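Flodley Sorting Tray, after one winter of use

I bought the Flodley tray in February, mostly because I was sick of keeping screws in yogurt cups. I fix up old bikes in the spare room, and every job seems to end with me on my knees feeling around under the radiator for a washer. My neighbor Peninah had one from Prikport and wouldn't stop talking about it, so I gave in and paid 14 dollars.

First, the good stuff. It's heavy for its size and doesn't slide when you fish around in it with one hand. The corners inside are curved, so you can sweep a tiny bearing up the side with a fingertip — I can't tell you how happy that makes me! I dropped mine down the basement steps and it came away with one scuff. It also wipes clean with dish soap, even after I let chain grease sit in it for almost 10 days (don't judge).

Now the grumbles. There's no lid, and the Kellow one I had before did have a lid, a bad one, but still. If you have a cat, you already know how this goes. The sections are also a bit wide for really small parts, so I ended up dropping a bottle cap in one to hold valve cores. And the stick-on labels they send are useless. Both of mine curled up within 2 weeks, and I went back to masking tape.

Would I buy it again? Yep, and I did, a second one for the kitchen drawer where the batteries and picture hooks live. If you need to carry parts around in the car, get something that closes. For a bench or a table it's great, and mine hasn't gone back in the closet since I got it.

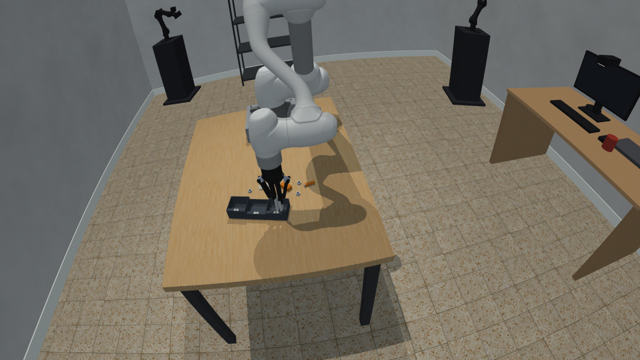 Three-section tray on a table, with a few hex nuts out.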